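"A box should be easy to empty"

The workroom of Prastside is on the upper floor of a building in Grisness, over a shop which sells paint. One climbs a narrow stair, and at the top there is a long room with shelves on both sides and a smell of new cloth. The owner makes storage for families: fabric bins, drawstring bags, drawer dividers. She asked me not to print her name. "The name of the shop is enough," she said. "My customers know who I am, and the others do not need to."

She began eight years ago, at her kitchen table, with a sewing machine she had bought used. At that time she worked in the office of a moving company, and there she saw how people pack their homes.

"The kitchen was always well packed. The books also. But the toys came in garbage bags," she told me. "You opened the truck and there were eight, ten garbage bags with toys. I thought, this family has a nice cupboard for plates and nothing for the things the child touches every day."

Her first bins were too tall. She keeps one of them behind the door, and she took it out to show me how a small child must lean inside with the whole upper body to find anything. Parents returned them. One mother wrote her a long letter, which she still has, explaining that her son did not look for the toy he wanted but turned over the box on the carpet, each time, before breakfast.

"I was offended for one week," she said. "Then I made the box lower."

Now the shop sells mostly wide, low bins. Last year 1,605 of them left the workroom, and this year she hopes for 2,000, if her supplier in Calado can deliver the cloth in time. In July he could not, and for most of that month she sewed only bags. She speaks about this supplier with great patience. He is the only one, she says, who prints on a cloth heavy enough to stand.

I asked her what makes a fabric bin stand up when it is empty. She put down her coffee before she answered.

"Three places. The rim, the corners and the bottom. People look at the print, but the print does nothing. If the rim is weak, the mouth closes and the child pulls it down with the hand. If the bottom is weak, the box becomes a bag." The walls may wrinkle a little, in her opinion. A customer once sent a bin back for this reason, and she ironed it and posted it again, and it wrinkled again in the mail.

We spoke also of the tidying itself. She has two children, both at school now, and she does not pretend that their room is always in order. Her rule is a simple one, and she repeats it to everyone who calls the shop for advice: one kind of thing in one bin, and the big flat pieces first.

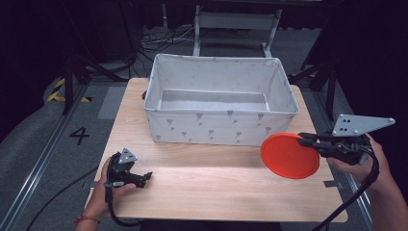
"Flat things want to lie on the bottom," she said. "Plates from the play kitchen, lids, rings, discs. If you put them last, they stand up at the side and everything falls between. If you put them first, you have a floor, and the rest can come as it wants."

She likes strong colors for the toys and quiet colors for the bin. Pale gray with small flowers is her favorite, and she admits she would sell it even if it did not sell well. An orange piece is seen at once against it, she explained, also by a tired parent in the evening. With a bright box the eye has too much to do.

For a time she sold labels too, small cards with drawings made by a print shop named Clirkari. They were pretty, and the children removed them. She has a drawer with the last 60 cards and gives them to anyone who asks.

Does she believe that a child can learn to tidy alone? She thought about this question longer than about the others.

"With a table, yes. This I learned late. When you put the bin on the table and the child stands in front of it, he works. On the floor he sits down, and when he sits, he plays." She laughed. "I do the same with my own papers. I must stand."

At four o'clock the bell rang downstairs and she went to open for a delivery. It was thread, in the wrong gray. She held one spool near the window, then near the lamp, and decided she would use it for the bottoms, where it is not seen so much.

The workroom in Grisness is open to visitors in the afternoon. Repairs of the rim are done while you wait.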